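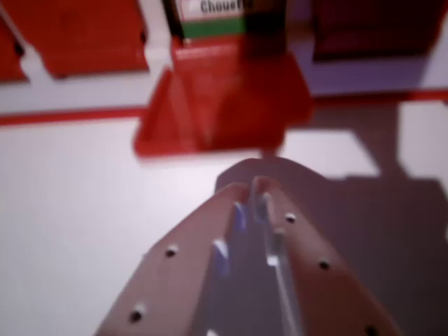

## 5. Setting up the table top

I've put together more Flurnovis tables than I care to admit, and the top is the part people rush. Please don't! Give yourself a full 60 minutes for this section, and get a second person if you can (I had Da-eun Chae on the other end of mine, and she's stronger than me).

1. Peel the film off the white side, starting at a corner. Go slowly, and pull it back low and flat.
2. Wipe the surface with a damp cloth and a drop of dish soap. Dry it with a clean towel.
3. Turn the table so the long side faces you, then push down on each corner. If one rocks, screw that foot out a half turn and try again.
4. Put your lamp on and look across the top from the side. Smears love a smooth white surface, and you'll catch them now instead of at dinner.
5. Set your things out where you'll want them. I start with whatever I reach for most and leave the middle open.

**Note:** Glossy plastic pieces slide more than you'd think on a top this smooth, so I keep mine back a hand's width from the edge.

**Caution:** No scouring pads, no bleach, no hot pans. Elfriede Diekmann at the Drallotthorpe shop has seen what a hot pan does, and she still can't get the ring out of the display model.

If your top arrived with a scratch, stop after step 2 and write to the shop before you go any further. Quote part number 3675, which is printed on the packing slip (mine was tucked inside the leg box, of all places). The spare feet are in there too. Section 9 covers swapping them.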